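4.2 How households keep their papers

We turn now from the question of what people keep to the question of where they put it, and we should admit at the outset that this was the part of the study we enjoyed the most. The survey in Section 3 gave us 2317 usable replies from the two towns, Clostden and Kilard, and it told us a great deal about tax letters, school reports and old warranty cards. What it could not tell us was how a family finds the water bill when the water company is on the phone. For that we had to go and sit with people, and so in June we visited 30 households, 16 of them in Clostden and the rest in Kilard, and asked each one to take us through the papers in whatever order seemed natural to them.

The order was hardly ever the one we had expected. Our interview guide, which Mercy Mutiso had drafted with great care over several weeks, began with money and moved on to health, housing and schooling. Most people began with whatever had worried them last. A retired bus driver in Kilard started with a letter about his hedge and came back to it four times before we reached his pension. We dropped the fixed order after the first few visits and let the talk wander, and we think the notes are much the better for it, although they did take a good deal longer to code.

Color came up in nearly every conversation. Many families had at one time bought folders in several colors and given each color a meaning, and a fair number could still recite the scheme (red for bills, blue for the car, yellow for anything to do with the children). Very few still followed it. The usual story was that one color ran out, a different one was used in its place for a while, and the meaning drifted until the labels mattered more than the color did. Other families had gone the opposite way and settled on one color for everything, so that a folder could be told apart only by opening it or by knowing where in the stack it ought to be. Figure 3 shows green folders of this kind on a table.

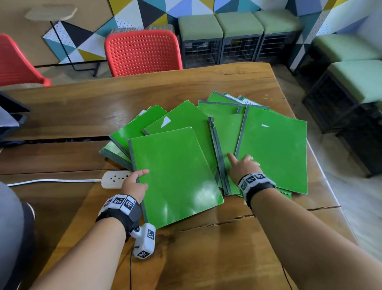

Figure 3. Green plastic-covered folders in a loose pile on a wooden table.

People who kept everything in one color were, to our surprise, no less sure of themselves when we asked them to find something. They spoke of a folder being "the fat one" or "the one with the bent corner," and several told us that they would be lost if a helpful relative ever tidied up. This fits well with the older idea that a pile is a kind of memory, with recent things near the top and forgotten things sinking slowly downward. It also helps explain why the ready-made filing kit sold under the name Farina, which a few of our families had been given as a present, was so often found with its tabs still blank.

A word should be said about shared homes, where this kind of private knowledge causes real trouble. In households with two or more adults, one person nearly always knew the papers far better than the others, and the others were quite cheerful about it until we asked what would happen if that person were away. One woman in Clostden laughed, thought for a moment, and then wrote her husband a list while we drank our tea. Obadia Kaijage, who carried out most of the Clostden visits, noted that such lists tended to name places in the house ("under the atlas," "behind the good plates") far more often than they named subjects.

We coded these place names separately, using the Kodunine scheme set out in Appendix B, and found that kitchens and hallways came up more than any room set aside for work. Bedrooms were mentioned mainly for birth certificates, passports and letters of a personal sort, which people liked to have close by at night. We return to these private letters in Section 4.3, where the question of what gets thrown away, and by whom, can be given the room it needs.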